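The shop at the end of the line

The general store in Prudgate has had the same owner for most of her working life. She asked us to leave her name out – "everyone here knows it anyway" – and talked to us on Fri 2 August, between customers.

Prudgate has 476 residents. The nearest supermarket is in Kallio, 80 kilometres away on a road that floods.
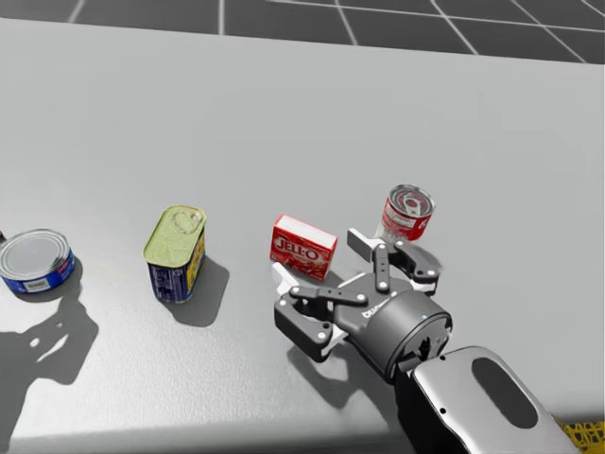
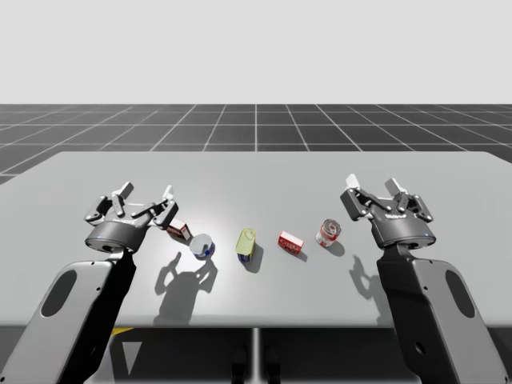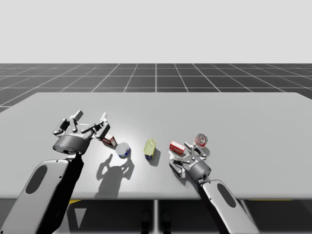 Small grocery items on a grey tabletop.

"People think you stock what you like," she said. "You stock what the truck brings." The truck comes from Dostileck once a week. If it misses a run, she rations bread and milk and writes the limits on a card by the till.

She keeps roughly 800 lines on the shelves. Tinned food sells best in winter, flour just before Christmas. Fresh fruit is the hard one. "I lose money on lettuce every week of the year. I still order it."

Her prices are higher than in town, and she hears about it. Freight is the biggest part of that, then power for the fridges. She looked at joining the Plerkik buying group but the minimum order was too large for her storeroom.

Would she sell? She has had 3 offers, all from people who wanted the building for a holiday house. "I said no. Where would the mail go?"

She plans to stay open through next winter and then see how her knees are.

Comments (3)

gumleaf: She held my parcels for a month when I was in hospital. Good store.

northroad_dave: Kallio is closer to 90 if you take the bridge.

Pip: Please bring back the meat pies.

Related
Bus service to Dostileck under review
Flood markers go up on the Kallio road
Letters: who pays for freight?

Contact us | Copyright Prudgate and District News | Back to top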